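How Does a Robot Learn to Put Fruit on a Plate?

Think back, if you can, to when you were very small and just learning to pick things up. You probably don't remember it (I certainly don't!), but somebody in your family surely does. You grabbed a spoon and dropped it. You squeezed a piece of banana so hard that it came out between your fingers. You reached for a grape and it rolled away, and you reached again, and one fine morning the grape went into your mouth and stayed there.

Robots have to learn that sort of thing too, and in this chapter we are going to look at one of the ways people teach them.

Rules or examples?

A long time ago, if you wanted a robot to move something, you wrote it a list of rules. Move the arm forward. Close the fingers. Go up. Stop. Rules like these work very well in a factory where every box is the same size and always waits in the same spot. But think about your own kitchen table. Is the orange in the same spot every day? Is it even the same orange? You would need a rule for every place the orange might be, and then you would have to begin all over again for the tomatoes.

So now many robot builders do it another way. They show the robot lots and lots of examples, and a computer program looks through them and works out what they have in common. We call that a learning system. It is a bit like the way you learned what a dog is. No one read you a list of rules about dogs. People pointed at big dogs and little dogs and very fluffy dogs, and after a while you knew one when you saw one, even a kind you had never met.

Where do the examples come from?

They come from people! Ayman Bouazza collects examples for a project called Umovora, and he does it with grippers. A gripper is a tool with two fingers that open and close, rather like kitchen tongs. He holds the grippers himself, one in each hand, and uses them to do ordinary jobs. A camera on each gripper records everything that it sees. Later on, a robot with the same kind of fingers can learn from those recordings.

One try at a job, from start to finish, is called an episode, just like an episode of a show (though a much shorter one, with no music). Ayman once recorded 385 episodes in a single month, which was March, and he told us his thumbs knew all about it.

Getting the table ready

Before each episode, somebody has to set things out. If every piece of fruit sat in the same place each time, the learning system might only learn that one place. So the fruit gets moved around, some near and some far, some close together and some on their own. The cloth matters too. A busy pattern gives the program good practice at telling what is fruit and what is only a flower or a diamond printed on the fabric.
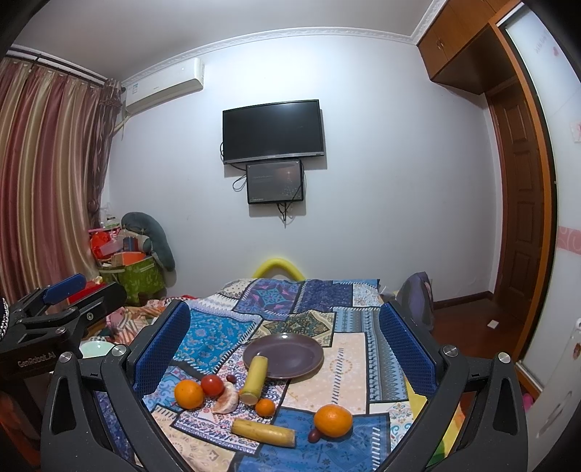 A gripper camera's view of the table, with an empty plate and fruit on a patchwork cloth. The blue pads are on the gripper fingers.

Why does it have to be a real room?

You might think it would be easier to do all this in a plain white room with nothing in it. It would! But a robot that had only ever seen a plain white room could get terribly muddled in a home, with curtains and cupboards and toys and bags and all the other things that homes are full of. Abdelilah Amrani, who looks through the recordings after Ayman has made them, likes to have as many different rooms as he can get.

What about mistakes?

Everybody drops a grape now and then. When that happens, Abdelilah puts a note on the episode so the program isn't told that dropping the grape was the right answer. Some teams keep these episodes anyway, especially if the person picked the grape up again, as that shows a robot how to put things right.

Try it yourself

You will need a pair of kitchen tongs, a plate, a patterned cloth and 4 pieces of fruit, all of different sizes. Ask a grown-up before you borrow the tongs.

Spread out the cloth and put the plate in the middle. Place the fruit wherever you like. Now move each piece onto the plate, using only the tongs, while a friend watches and writes down what you did. Did you pinch the grape the same way you pinched the orange? Which piece gave you the most trouble?

Then mix everything up, swap places and let your friend have a turn.

Words to remember

Gripper: a tool with fingers that open and close to hold things.
Episode: one recorded try at a job.
Learning system: a computer program that learns from examples.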